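What I Learned Renting Out the Back Cottage for a Summer

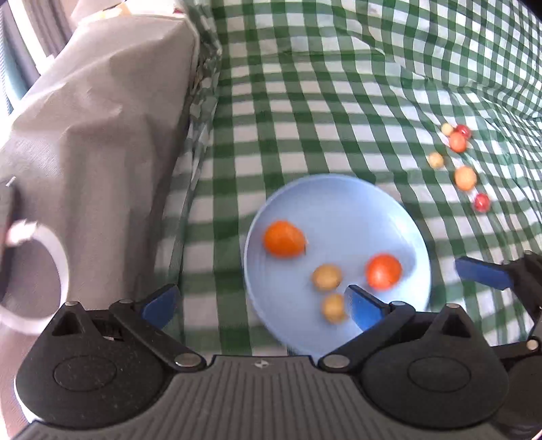 Filed under: House and Home

We finished the cottage behind our house in the spring and had our first paying guests in July. It used to be a garage. My wife and I had been talking about renting it since we moved to Clurneck, and I kept notes through the summer so I could write them up for my brother, who wants to do the same with the rooms over his shop. Other people have asked too, so I am putting them here.

We charge $895 a week. I picked that number by looking at what other small places in town were asking and going a little under the middle. We don't do single nights. The shortest stay we took was four nights, and even that was a lot of laundry for the money. Next year it will be weeks only until the fall.

The cottage sleeps two. People will ask if they can bring a third person on an air mattress. I said yes once and regretted it. The water heater holds 40 gallons and three adults can run it down before breakfast. I heard about it at 7 in the morning, through the kitchen window.

Sheets. Buy white ones and buy them all the same. I started with a mix of what we had in the closet and spent far too long matching pillowcases. White can be bleached and a lost pillowcase doesn't break up a set. Towels are the same story, except I keep two dark ones in the bathroom for makeup and sunscreen. Those have saved me several white ones already.

Kitchen things are harder to get right. Most guests make coffee, toast and maybe eggs. A few really cook. One couple from Eltura made dinner every single night and left a note asking for a better knife, which was fair. I bought one the next day, along with a cutting board that doesn't slide. I had given them a full set of baking pans that I don't think anyone opened all summer. Those are back in our own pantry now.

I do recommend a tablecloth. The table is old and has a burn mark on it that I never managed to sand out, and a cloth makes it look cared for. Checks hide stains better than plain colors do. Get one that can go in a hot wash and don't iron it.

The lock gave me the most trouble. I put in a keypad so I wouldn't have to meet people at the door, and for the first few weeks it worked fine. Then the door swelled in the humid weather and the bolt stopped lining up with the plate. The keypad would beep and try again and then give up. I blamed the batteries and changed them twice. In the end I called Krešimir Bošković, who hung the door in the first place, and he moved the strike plate a little and planed the top edge. It took him less time than it had taken me to read the manual. We now keep a regular key in a lockbox on the fence as well.

Cleaning takes me up to four hours between guests if I do the windows, and much less if I don't. I started out doing the bathroom last and now I do it first, while I still have some patience. Start the sheets before anything else. I also take a picture of the thermostat and the water meter when people leave, and write the readings in a notebook. The meter habit paid off in August when the toilet was running and I could see that something had changed.

On noise, we had one complaint, and it was about us. Our dog barks at the Urkus delivery van and the van comes early. I now mention the dog in the listing. Bookings didn't drop off after that, and two guests wrote to say they were looking forward to meeting her.

A few smaller things, in no order. Put a hook by the shower. Put another hook by the door. Leave a flashlight where it can be found in the dark. Write the wifi password in large letters. Tell people which day the trash goes out, or do it yourself. I ended up doing it myself.

After the electric bill, the insurance and what we spent on fixing the door, we cleared enough to pay for the new roof on the main house, with a bit left for gravel. The gravel is for the path, which turns to mud by the gate whenever it rains. I have a quote from Jalali for the whole path and another for just the low end. I'll probably go with the low end for now and do the rest once the roof is paid off.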